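Sleeping Mat

A sleeping mat is a woven or stitched covering laid on a floor, a platform or a bed to give the sleeper a firm, airy surface. It is one of the oldest pieces of household furniture people have made, and one of the most widely shared. Mats of reed, rush, palm leaf, straw, grass and bamboo turn up across Asia, Africa, the Pacific and the Americas, and there is a wonderful variety in how they are cut, dyed, folded and cared for. This article deals mainly with mats used in warm climates, with special attention to the bamboo type.
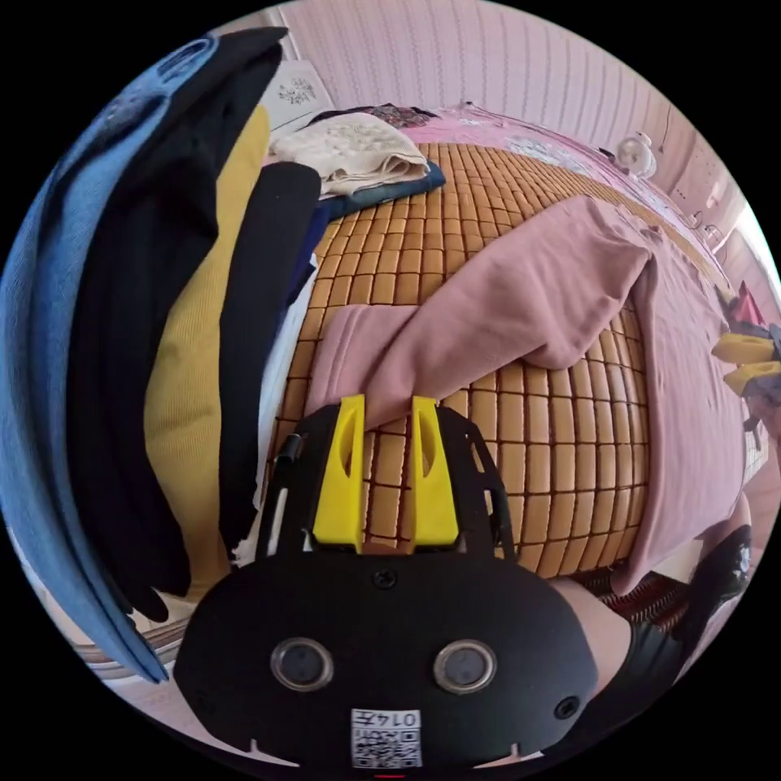 Rosalinda Agbayani
Contributing editor, Household Crafts

Names and types

Nearly every language spoken where mats are made has its own word for them, and often several. In the Philippines the general word is banig, used for mats of buri palm, pandan or a sedge called tikog. In much of South India a fine mat of korai grass is called a pai. In Japan the thin rush covering on a tatami is known as goza when it is sold on its own, and a goza can be rolled up and carried to a picnic or a summer nap. Chinese households have long used a summer mat called liangxi, which may be bamboo, rush or rattan.

Bamboo mats come in two main kinds. The first is made from long, thin strips woven over and under one another or set side by side and held with thread. It rolls well in one direction and very badly in the other! The second is made from small flat tiles of bamboo strung together on cord, a bit like a beaded curtain lying down. Tile mats drape nicely over a mattress, but they can pinch hair, and people who grew up with them tend to have strong feelings on the subject.

Materials

Bamboo is a grass, and it splits along its length with beautiful ease. A maker picks a mature stem, cuts away the joints, and divides the wall of the stem into narrower and narrower strips. The outer skin is the prize. It is smooth, hard and slow to soak up sweat, and strips cut from it gradually turn from pale green-gold to a deep honey brown with years of use. An old, well-kept mat of this kind is often prized above a new one, and in some families it is passed down.

Rush and sedge are softer. They have a spongy core that gives slightly under the body and a sweet hay smell when new (many people count this smell among the great pleasures of summer). Palm leaf is tougher and takes dye well, which explains the bright checks and stars seen on so many Philippine mats. Straw is the cheapest of the lot and the quickest to wear out.

How a mat cools

A mat has no cooling power of its own. What it does is let heat leave the body more easily than a thick cotton or foam surface would. Air moves through the gaps in the weave, and sweat has somewhere to go. Smooth bamboo skin also carries heat away from the body a little faster than padded cloth, so it feels cool at first touch. The feeling fades as the mat warms up, and the sleeper rolls over to find a fresh spot, a habit familiar to anyone who has spent a sticky night on one.

Bedding on top is kept light. A thin cotton sheet over the belly is common, and some sleepers put a towel under the shoulders. A pillow of bamboo, rattan or buckwheat hulls is sometimes used with the mat for the same reason.

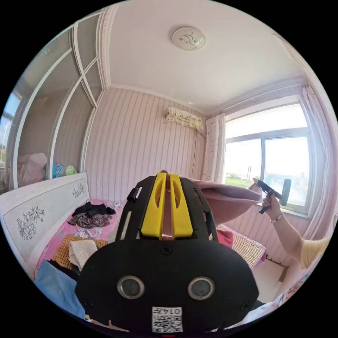
Making a mat by hand

Hand weaving is slow, cheerful, sociable work in many places, often done in the early morning when the air is damp and the leaves bend without cracking. A weaver of palm mats usually starts at a corner and works on the diagonal, sitting on the finished part as it grows. There is no loom. Patterns are kept in the head, and a good weaver can look at a mat from another village, count under and over for a minute, and go home and make it.

The Cledwood workshop, a small group of makers that began with 2 borrowed looms, takes the other route. Its mats are rush on a cotton warp, packed down with a heavy wooden bar. Prasanna Sivakumar, who has taught there for 13 years, starts beginners on a mat of 78 warp threads, a width he considers narrow enough to finish and wide enough to show every mistake. A full bed mat can use more than 2,000 stems. The finished edges are turned under and stitched by hand, and the pattern called Weerakoon, a row of stepped diamonds along each short end, is the one visitors ask for most.

Care and storage

Mats are wiped with a well-wrung cloth, along the grain. Soap is used sparingly if at all. Bamboo can stand a little more water than rush, which stains and may grow mold if it stays damp. After wiping, the mat is hung or leaned in a shady place with moving air. Strong sun makes the strips brittle and bleaches any dye.

For the cool months the mat is rolled, tied loosely with cloth tape and stood upright in a dry cupboard. A folded bamboo mat will crack at the fold, except for tile mats, which are made to bend along their cords. Splinters on an older strip mat can be smoothed with fine sandpaper and a dab of plant oil.

Mats in daily life

Sleeping is only part of the story. Mats are spread for meals, prayers, card games, weddings and babies learning to crawl. Guests are offered the best one. Rice and chilies are dried on the worn ones, and when a mat is too ragged even for that, it may end up shading seedlings or lining a cart. Many languages have sayings built on the mat, and to roll one up can mean to leave, to finish or to give up a quarrel.

See also

Bamboo weaving
Hammock
Rush work
Tatami

Last reviewed January 2021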